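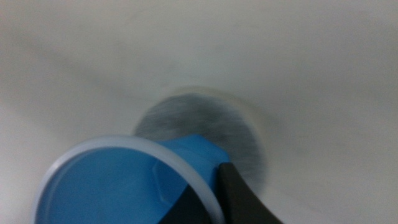

3.2 Cups and coasters

I started with the things people put down without thinking. Of the 359 households in our Grindville survey, 31 told us they own coasters and never use them – my own kitchen would make it one more! Tarmo Strazds, who read an early draft, wanted the cup and the mat treated as a pair, but I've kept them apart, as people so often do at the table. 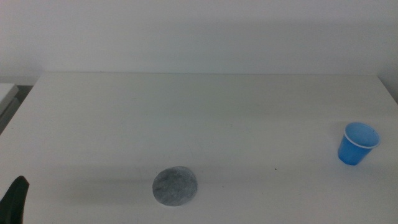 Figure 2. Blue plastic cup standing to the right of a round, speckled grey disc on a white tabletop.

The gap is what interests me. I come back to it in Section 4, with the Drarudis diaries.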